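The Notice

The newspaper in Plallby charged by the line, and my aunt wanted every cousin in it. I sat at her kitchen table with a pencil and the form from the Andreadis funeral home, and I wrote what she told me.

"Kosmas Kokkinos," she said. "Beloved husband. Put beloved first."

I put beloved first. Then came the children, the wives of the children in brackets, the grandchildren from oldest to youngest. She stopped at the name of my uncle's brother in Cedard. They had not spoken for 17 years, because of a boat.

"Is he a survivor?" she asked me.

"He is alive, aunt."

"It is not the same thing."

She got up and washed two cups which were already clean. I waited. On the form there was a small box for the number of lines, and I left it open.

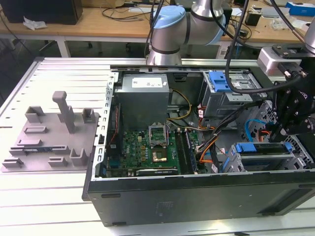

The Brother

He telephoned that same evening, before the notice was printed. Somebody in Clerkitz had told him. I answered, and for a moment I thought it was my uncle, so much alike were the voices. He asked which church and at what hour. He asked if there would be a place to sit in the back.

I covered the telephone with my hand and looked at my aunt. She was cutting bread for people who had not come yet.

"Tell him Tuesday, 31st January, at ten," she said. "Tell him the roads are bad after the bridge."

I told him. He said he knew the bridge. He was 77, and he had helped to paint it when he was a boy, he and Kosmas together, one on each side. Kosmas had finished first and then came over to help him, and had complained the whole day.

I repeated this to my aunt when he hung up. She had never heard it. She put down the knife and asked me to say it again, more slowly. 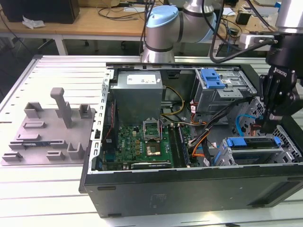 Afterwards she took the form from me and read it from the top, moving her lips. She read the name of each child as if she was calling them in from the yard. When she came to the end, she gave it back.

"Dear brother of," she said, and waited until I had written it. Then she said his name.

"It makes one more line," I told her. "With this one it is 120 for the notice."

"Your uncle paid more for the boat."

I walked to the newspaper office in the morning. The girl behind the desk counted the lines with the end of her pen and asked if we wanted also the little cross, which cost extra. I said yes. She asked if flowers should be sent to the church or to the house, and I did not know, so I called my aunt from there.

"To the house," she said. "And ask him does he still drink coffee in the morning. He will be tired from the road."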